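Ripening bananas at home – does the bag matter?
Final report, Food and Plants elective
Group: I-hsuan Tang, Chia-hao Chiu, Leena Toivonen
Supervisor: Eoin Gallagher

Why we did this

Everybody's mom has a trick for green bananas. Paper bag, plastic bag, put an apple in, wrap them in a towel, leave them on the fridge. We wanted to know which one gets you a banana you can eat first. Bananas give off a gas called ethylene, which makes them ripen, and apples give it off too. So a bag with an apple in it should win. That was our guess back in March when we wrote the proposal.

What we used

20 green bananas, all bought the same morning from Clikar market. Lunch-size paper bags, plastic zipper bags, apples (whatever was cheap). Kitchen scale borrowed from Leena's aunt. A color chart we printed ourselves, green to brown, in 5 steps. Room thermometer.

Four setups, five bananas in each:
A – open on the shelf, nothing else
B – paper bag, folded shut
C – paper bag with one apple
D – plastic bag, zipped

We scored color every morning and wrote down any smell or wet spots. Weight only at the start and the end, we should of done it daily. The five in group A weighed 616 grams together to begin with. Firmness was a thumb press, same person each time (Chia-hao), except the one morning he was sick and I-hsuan did it. Marked in the log.
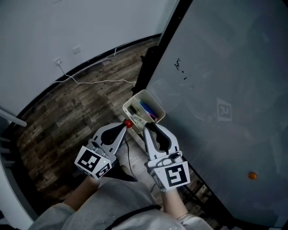

Usville, July 12, 2022

Last check done this morning, so this part is written fast.

Group C was first to turn yellow, clearly ahead of the rest. Group B next. A and D were close and we argued over the chart a lot. The problem with D was water. Drops on the inside of the bag by the second morning, and later the stems went soft and gray before the skin was even yellow all over. Two of us would not taste those. Leena did and said it was fine but kind of flat, like raw squash.

Taste: C was sweet but the side that had been against the apple was mushy. B was the favorite. A was good too, just slow, and one of them still had a green neck today.

Weight: after peeling and cutting off the bad parts, group A came to 403 grams. We don't have a matching number for C becuase somebody's brother ate one before we weighed it. So no weight comparison between groups, sorry, only the one figure.

Things that went wrong

The room got hot in the afternoons and the shelf is next to a window. Bags at the left end had more sun. We swapped them around after we noticed but that was already a few days in.

Color chart – our printer makes yellow a bit orange. We all scored a little low at first.

Also not all the bananas were the same green when we started. We picked the closest ones we could but the store had two boxes open and they didn't match.

If we did it again

More apples vs. fewer apples. A pear in place of the apple. Weigh every day. Keep the bags in a closet, out of the sun. Ya-wen Kuo from the other group asked if it works on mangoes and we would like to try, but they cost a lot more per piece.

Log sheets are in the blue folder, color scores on the first pages, taste notes at the back in I-hsuan's handwriting.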